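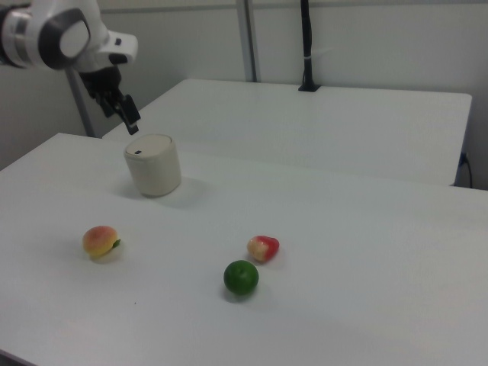

Right, I need people. Three to start with, four if I'm lucky, to help me run a small hillclimb team through next season. If you like old single-seaters, early mornings and tea out of a flask, please read on!

A bit about us first. I run Basach Racing out of a unit in Stitthorpe, just behind the tyre place. We've got two cars. The older one is a little 1100cc single-seater that I bought as a bare chassis and a lot of boxes, and the newer one (newer to us, anyway) is the Dabbas, which has a bike engine in the back and a gearbox that has taught me plenty of bad language. I drive the first one. The Dabbas is shared between two drivers, who split the entry fees and argue over the seat insert.

We did 10 events last season and I'd like to do the same again, starting in April and finishing in early October. Most are weekend meetings within a couple of hours' drive. The big one is Tirkesau in July, a proper mountain course abroad, 152 corners if you believe the programme, and we're away for the best part of a week. I've wanted to do it since I was a teenager and we finally have an entry, so that's the one I'm really building the crew for.

What I'm looking for:

Two mechanics, or people who'd like to become mechanics. You don't need a certificate. You do need to be able to use a torque wrench, write down what you've done on the job sheet, and tell me when you've dropped a washer somewhere in the engine bay. On the day it's tyre pressures, fuel, a spanner check between runs, and getting the car to the queue in time. If you've worked on bikes, the Dabbas will make a lot more sense to you than it did to me.

One person for timing and data. We log every run and at the moment I look at it on a laptop at midnight, half asleep, and learn very little. I'd love somebody who could sit down between runs and say "you lifted here, the other driver didn't". If you can use a spreadsheet you can pick up the software in an evening. The first 64 feet off the line matter hugely in this game and I'm slow there, so be frank with me!

And possibly a driver for the van. It's a long-wheelbase thing with a trailer behind, so you'd need to be properly licensed to tow and happy reversing into a muddy paddock with people watching. Could be combined with one of the jobs above.

What it pays: I'll be straight, it isn't a wage. I pay £50 a day for each event day, plus fuel if you're coming in your own car, and all food. For Tirkesau I cover the ferry, the rooms and your meals, and you get the day rate for travel days too. You'll have a team jacket, which is warm, and a team cap, which isn't much good in the rain. Workshop evenings are unpaid but there's always something on the stove, usually chilli.

Time needed: one workshop evening a week from February, from half past six until nine or so, and as many of the meetings as you can manage. I don't expect everyone at everything. I would ask that you tell me by the end of January which ones you can do, and that Tirkesau people come to at least two home meetings first — I don't want us learning each other's habits halfway up somebody else's mountain.

You need to be 18 or over. Paddock starts are early (gates at seven, scrutineering soon after) and there's a fair bit of standing about followed by a lot of hurrying. It gets loud. You'll be pushing cars, lifting wheels and kneeling on wet grass, though the data job can mostly be done from a chair under the awning, and if you've got a bad back or use a stick, talk to me and we'll sort the work to suit.

To apply, just write to me. No CV please, a page is plenty. Tell me what you've mended lately, whether it was a lawnmower or a lorry, and which job you fancy. Post it to Basach Racing, Unit 233, Stitthorpe, or drop it through the door. I'm usually in after five and you're welcome to knock and have a look at the cars — the kettle's on the left as you come in.

Letters by mid January please. I'll reply to everybody, and we'll have a try-out evening at the workshop before anyone has to commit.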